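3.2 Where people put the hot mug

I should say at the start of this section that I never meant to write a paper on coasters. I wanted to know how people in shared kitchens look after a table that belongs to all of them, and coasters kept turning up in the answers. We put the survey out through the Plurnlow housing co-op in July and got 276 replies, 40 of them from the Grellora building, where every flat shares one long kitchen.

The first question was the simplest one: do you put something under your mug? Most people said yes. Then we asked whether their neighbours did, and most of them said no - I laughed out loud when I saw the two columns side by side. Both can't be right, and I've spent far too long wondering which is the fib.

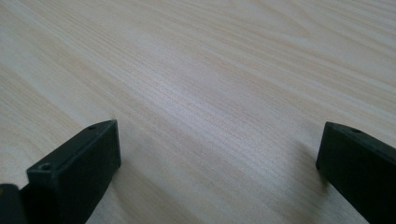

Figure 4. A pale tabletop with wood grain.

What people used was all over the place. Post was popular (one reply named the gas bill, which I rather liked), and so were folded tea towels and the lids off jars. Proper coasters did get a mention, mostly from people who had been given a set as a present and felt they ought to.

Age made less of a difference than I'd bet on. How long someone had lived in the building mattered much more, and newcomers were the careful ones. My guess is that they were still trying to make a good impression, though we didn't ask about that and I wish we had. I come back to the Grellora replies in section 4.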